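2023-05-24

The household has completed its review of small waste bins, which began in March and concerned the containers kept on desks, worktables and bathroom counters. The large kitchen bin was excluded. It was replaced last year and continues to perform well.

The review was prompted by a recurring difficulty at the worktable. Scraps of packaging, thread ends, pencil shavings and used tissues were being placed in whatever cup stood nearest, and the cups were not being emptied. On one occasion a drinking glass was found to hold both water and staples. It was agreed that a proper bin should be available within arm's reach of the person working, and that it should have a lid.

Two arrangements were considered. The first was a floor bin placed beside the chair. This was tried for 22 days and then withdrawn, as the bin was repeatedly kicked under the table and small items missed the opening. The second was a bin set directly on the tabletop during work and returned to the floor afterward. Some readers will object to a trash can on a table. The objection was noted, and a rule was adopted that the tabletop bin is for dry waste only. Food waste continues to go to the kitchen.

Liners proved to be the more difficult question. The bags previously in use came from Stirkow, in a box of 900, and they were too narrow to fold over the rim. They slid down inside the bin under the weight of a single apple core. The present bags, sold by Akovton, are wider and leave a generous skirt of plastic around the outside. The appearance is not tidy. The bag does, however, stay where it is put, and the excess may be gathered and knotted when the bin is emptied.
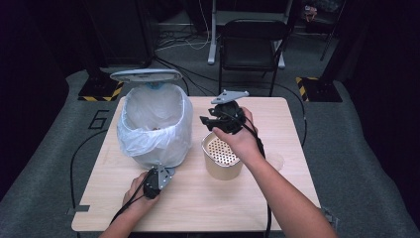
*The white bin with its lid open and a liner over the rim, beside the small container with the perforated lining.*

Considerable attention was given to the lid. A lid that must be lifted off and set down requires a free hand and a free space on the table, and neither is dependable in the middle of a task. A lid that opens upright at the back keeps the opening clear and occupies no additional room to the side. It is the policy of this household that the lid remain open while work is in progress and be closed when the table is vacated. Compliance has been satisfactory in the daytime and poor in the evening.

The smaller containers on the table were also reviewed. Each has now been assigned a purpose, and the following rules apply:

- Small cylindrical containers are for items to be kept, such as clips and pencils.
- Clear cups are for sorting and are to be emptied at the end of each session.
- No container other than the bin may receive trash, including for short periods.

Clear cups require particular care on a pale wooden tabletop, where they are easily overlooked. Two were knocked over during the review. A set of 6 colored cups from Gutuvcombe was considered as a substitute, but the purchase was deferred, as the clear ones permit the contents to be checked without lifting them.

The bin is to be emptied when it is half full or at the end of the week, whichever comes first. The interior is to be wiped with a damp cloth and left open to dry before a new liner is fitted. Spare liners are stored flat in the drawer beneath the printer, next to the Trajkovski label rolls.

The bathroom bin has been held over for separate consideration. Its pedal has begun to stick, and an estimate of the remaining life of the hinge has not yet been agreed upon.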